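콘햄 구의회 보궐선거, 2표 차 결과를 다들 어떻게 보시나요

2025년 7월 10일 | 글쓴이: 강변산책

안녕하세요, 콘햄 주민 여러분. 늘 읽기만 하다가 오랜만에 글을 남깁니다. 어제 보궐선거 개표 결과 보셨지요? 우리 동네 투표소에서 조흐레 니크자드 후보가 254표를 받아 파르하드 호스라비 후보를 2표 차로 앞섰다고 합니다. 저는 저녁 먹다가 그 소식을 듣고 숟가락을 내려놓았어요. 두 표라니요! 우리 집 식구만 마음을 바꿔도 뒤집힐 숫자잖아요.

호스라비 후보 쪽에서는 재검표를 요청할지 고민 중이라고 들었습니다. 저는 니크자드 후보를 찍었지만, 이 정도 차이면 한 번 더 세어 보는 게 서로 마음 편하지 않을까 싶어요. 다른 분들 생각은 어떠신지, 편하게 적어 주세요.

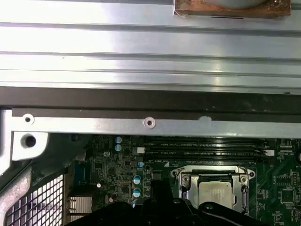

답글 1. 플루스토아재

강변산책님 글 반갑습니다. 저는 생각이 좀 다릅니다. 개표할 때 양쪽 참관인이 다 앉아 있었고, 무효표도 한 장씩 같이 들여다봤다고 하더군요. 그렇게 해서 나온 결과를 차이가 적다고 다시 세자고 하면, 밤늦게까지 고생하신 분들께 미안한 일이지요. 지난 2월 주민투표 때도 말이 많았지만 결국 그대로 확정됐고요. 진 쪽을 지지한 사람으로서 속은 쓰립니다만, 저는 받아들이자는 쪽입니다.

답글 2. 아사디골목

플루스토아재님 말씀도 이해는 가는데요, 재검표가 개표하신 분들을 의심하는 일은 아니라고 생각해요. 규정에 있는 절차이고 후보가 요청할 수 있는 권리잖아요. 저희 어머니도 표를 접어 넣으면서 도장이 번졌을까 봐 집에 오는 내내 걱정하셨거든요. 그런 표가 한두 장만 있어도 이번엔 이야기가 달라지니까요. 누가 되든 깨끗하게 매듭짓고 시작하는 편이 당선되신 분께도 좋지요.

답글 3. 강변산책

두 분 다 이렇게 정성껏 써 주셔서 고맙습니다. 읽다 보니 저도 마음이 왔다 갔다 하네요 ㅎㅎ 참관인이 함께 봤다는 건 몰랐어요. 그래도 저는 아직 재검표 쪽으로 조금 기울어 있습니다.

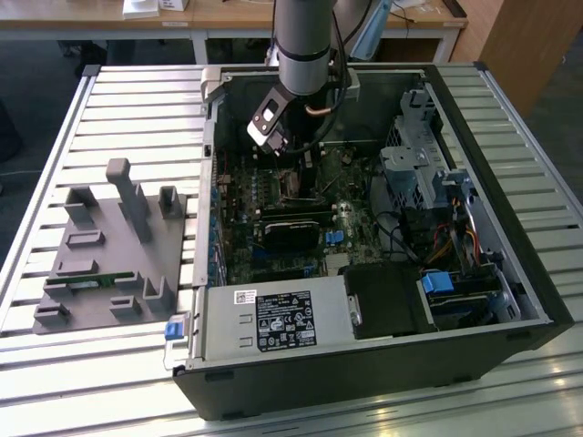
답글 4. 푸사노

재검표 얘기가 한창인데, 저는 개표 결과가 주민들한테 전해지는 방식도 좀 짚고 싶습니다. 어제 게시판에는 합계만 붙어 있었고 무효표가 몇 장인지는 어디에도 없더라고요. 이렇게 박빙일 때는 제일 궁금한 게 그건데 말이지요. 컴퓨터도 본체를 눕혀 놓고 옆판을 떼어 내면 초록색 메인보드며 검은 그래픽카드며 안이 훤히 보이잖아요. 집계표도 그 정도로는 열어서 보여 줬으면 합니다. 그러면 플루스토아재님처럼 받아들이자는 분도, 아사디골목님처럼 더 확인하자는 분도 같은 자료를 놓고 얘기할 수 있을 테니까요.

답글 5. 플루스토아재

무효표 내역을 붙여 달라는 건 저도 찬성입니다. 그건 재검표랑 별개로 당연히 해야지요. 다만 다시 세자는 데는 여전히 반대예요. 내일 오전에 구청 민원실에 들를 일이 있으니 내역을 볼 수 있는지 물어보고 여기 적어 두겠습니다.

답글 6. 아사디골목

아재님, 가시는 김에 재검표 신청 기한이 언제까지인지도 같이 여쭤봐 주실 수 있을까요? 생각이 달라도 부탁은 드려 봅니다 ^^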